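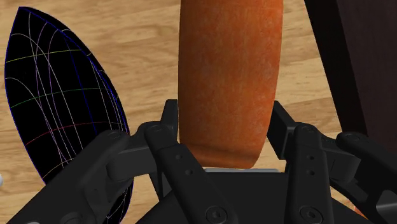 Jul 23, 2016
By Albertina Cunha

Wannasri has opened a scalp assessment service at its Undbridge salon, giving clients a measured record of hair density before they commit to any treatment. The service began taking bookings in June and is run by Archana Kandpal, who joined the salon from a private skin clinic.

Each assessment takes 46 minutes. The client's hair is parted at fixed points on the crown, the temples and the back of the head, and a handheld scope is placed against the skin. Software marks the hairs in each field, sorts them by shaft width and gives a figure for each site. The same points are located again at the next visit by measuring from the hairline and the top of the ear, so that the two sets of figures can be compared.

Kandpal said the back of the head serves as the reference site, as hair there is usually the last to thin in pattern hair loss. A wide gap in shaft width between the back and the crown would normally lead to a letter to the client's GP.

"We don't diagnose," she said. "We hand over numbers and pictures of the scalp, and the doctor decides what they mean. If there is redness, scaling or scarring we stop the session and refer straight away."

Clients are asked not to colour their hair in the week before a visit and to wash it the evening before with a plain shampoo. Fibres, sprays and dry shampoo must be left out, as residue at the root can be read by the software as extra hairs. Extensions fixed near the crown have to be removed first.

The records are held in Nonance, a booking and notes package supplied by Travska. The present licence covers 300 client files, with an upgrade to 1,000 planned if demand holds. Clients can ask for a printed copy or have their file deleted.

Prapai Jaidee, who manages the salon, said hairpiece fittings would continue on the ground floor and that the two services would be booked separately. An assessment is not required before a fitting.

Follow-up visits are set no less than three months apart. Shorter gaps are not offered, as day-to-day shedding makes small changes hard to read.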